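Dirkley Screw Conveyors - Frequently Asked Questions

What materials can a Dirkley conveyor move?
Most dry, free-flowing powders and granules: flour, sugar, cement, lime, plastic pellets and wood shavings. Sticky or stringy material usually needs a ribbon screw or a shaftless model. Send a sample to our Fernham shop if you are not sure.

How steep can the conveyor run?
Standard troughs work at an incline of up to 6 degrees with no loss of capacity. For anything steeper, ask for a tubular housing and a shorter pitch.
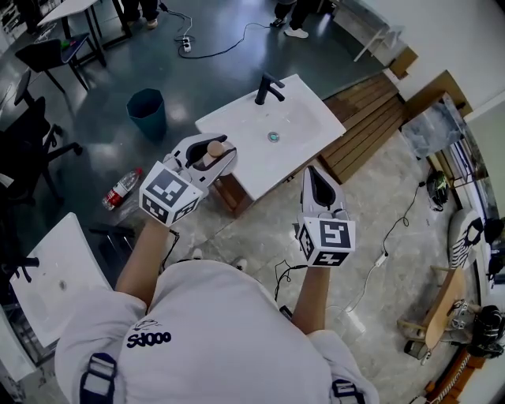

Do you keep spare parts in stock?
Yes. Hanger bearings, shaft seals and coupling bolts for the 672 and 700 series ship from stock. Flighting is cut to order. Have the serial number ready when you call - it is stamped on the drive end plate.

Can I fit a Dirkley screw in a Biner trough?
Often, but the hanger spacing differs. Styliani Tsolakis in our parts office can check your drawing before you order. 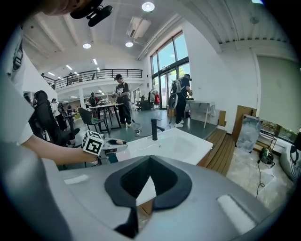 How often should the bearings be greased?
Follow the schedule in manual 1023. Dusty or outdoor sites need it more often. Lock out the drive before you take off any cover.

Why does my motor trip at startup?
The trough is probably full. Run the screw empty before shutdown, and check that the discharge gate opens before the feed starts. If it still trips, contact Oddur Arnardóttir in field service.

Is the shop open all summer?
We close for inventory in August. Parts orders placed before then go out as usual.

Last updated July 10, 2023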